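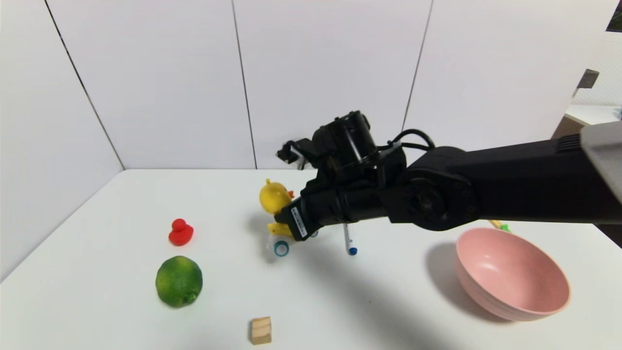 Gegenstandskunde für Sammlung und Alltag
Handout zur Sitzung 3: Sortieren und Benennen
Dozentin: Irina Enache
Stand: 11.7.25

Worum es geht

In den ersten beiden Sitzungen haben wir gelesen, was Furtună und Dinu über »natürliche« Ordnungen kleiner Dinge schreiben. Ich bleibe bei meinem Einwand vom letzten Mal: Ich sehe nicht, was daran natürlich sein soll. Wer Enten zu Enten legt, hat sich bereits gegen die Farbe entschieden und meistens nicht gemerkt, dass es eine Entscheidung war.

Unser Material ist bewusst banal. Eine gelbe Gummiente mit orangem Schnabel, eine kleine rote Gummiente, eine grüne Limette, ein heller Holzklotz, ein weißer Stift mit blauer Kappe, eine große rosa Schüssel. Dazu ein kleiner weißer Zylinder mit blaugrünem Ring, für den uns bisher das Wort fehlt, und ein kleines Ding in Gelb und Grün, von dem hinter der Schüssel zu wenig zu erkennen ist.

Vier gängige Ordnungen und was gegen sie spricht

Nach Farbe. Gilt als einfachste Regel. Sie setzt aber voraus, dass jedes Ding genau eine Farbe hat. Gehört der Stift zu Weiß oder zu Blau? Mihăilă schlägt vor, die größte Fläche entscheiden zu lassen. Das klingt sauber, verlangt aber eine Messung, die in der Praxis niemand vornimmt.

Nach Form. Der Klotz ist ungefähr ein Würfel, die Limette ungefähr rund. Wie viel Abweichung verträgt »ungefähr«? Die Literatur schweigt dazu oder verweist auf den Augenschein – also auf das, was erst zu begründen wäre.

Nach Zweck. Die beliebteste Ordnung und in meinen Augen die schwächste. Eine Schüssel ist zum Hineinlegen da, gut. Wozu ein Holzklotz da ist, weiß man erst, wenn man seine Umgebung kennt. Beim Zylinder scheitert die Regel ganz.

Nach Material. Holz und Frucht gehen noch. Bei allem anderen wird geraten, und aus »sieht aus wie Kunststoff« wird in der Liste schnell »Kunststoff«. Solche Einträge streiche ich.

Zum Dulta-Schema

Das Dulta-Schema (Kopie im Ordner, S. 32) kommt mit einem Feld »Sonstiges« aus. Iolo Gittins verteidigt das als Bescheidenheit. Ich halte es für eine Ausrede, solange nirgends steht, wann ein Ding dort landen darf. In der Liste aus Stavlow, die wir im März durchgegangen sind, standen von 261 Einträgen die interessantesten unter »Sonstiges«, und keiner war weiter beschrieben.

Aufgabe zur nächsten Sitzung

Arbeiten Sie zu zweit. Legen Sie die genannten Dinge nach einer Regel Ihrer Wahl in Gruppen und schreiben Sie die Regel in höchstens 2 Sätzen auf. Tauschen Sie die Regel, ohne die Gruppen zu zeigen, mit einem anderen Paar und lassen Sie nachsortieren. Abweichungen bitte notieren, auch die peinlichen.

Für die rote Ente gilt zusätzlich: Begründen Sie schriftlich, ob sie der gelben Ente näher steht als der Limette. »Das sieht man doch« wird nicht akzeptiert.

Abgabe auf Papier, eine Seite pro Paar, in das Fach neben Raum Olteanu.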